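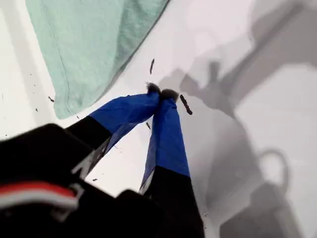 Taped fingertips at the white table, next to the green cloth.

**Equipment budget: what we are asking for in November**

The request for the Fumcombe bench goes in with the November round. It is smaller than last year's and most of it is for parts that wear out.

The largest line is 700 dollars for spare servos and a second set of gripper fingers. We have been buying these one at a time from Grakex and paying shipping on every order. One order with a proper parts list will cost less, and a dead servo won't hold up cloth folding for a week while we wait on the mail.

Next is 395 dollars for fingertip material. Blue tape is cheap, but it creases and has to be redone, and the time spent redoing it doesn't show up in any budget. Stesley sells molded sleeves in packs of 14. We would like to try one pack on a single arm before buying more.
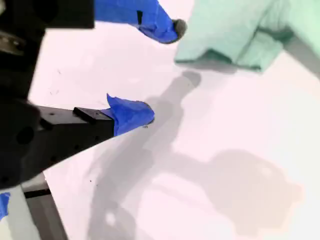 Thabiso Mnguni would rather see the sleeve money go to servos and keep the tape for another year, on the grounds that tape can be changed in a minute and a sleeve that doesn't fit is money gone. The point has been added to the request, and the sleeves are now listed as optional.

The third line is almost 500 dollars for the table itself: better clamps, cable covers and a lamp that can be moved. Shadows from the arms fall across the work, and we want to find out if a second light helps before anyone asks for new cameras. The lamp can be bought locally. The clamps need to be measured first.

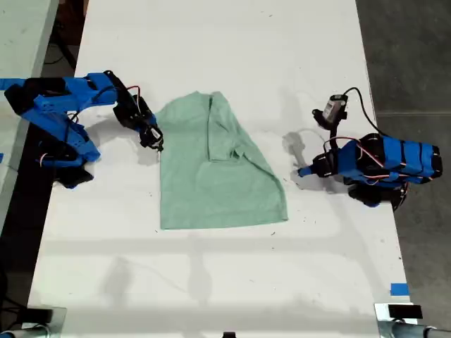 We are not asking for a third arm. Two are enough for shirts and towels, and a third would need its own power supply and more table than we have. If the Lewis room comes free next year, we can look at it again.

Quotes are in the shared folder under "Bench." Send corrections or missing items by 30/09/2025, with a part number and the shipping cost if you have them.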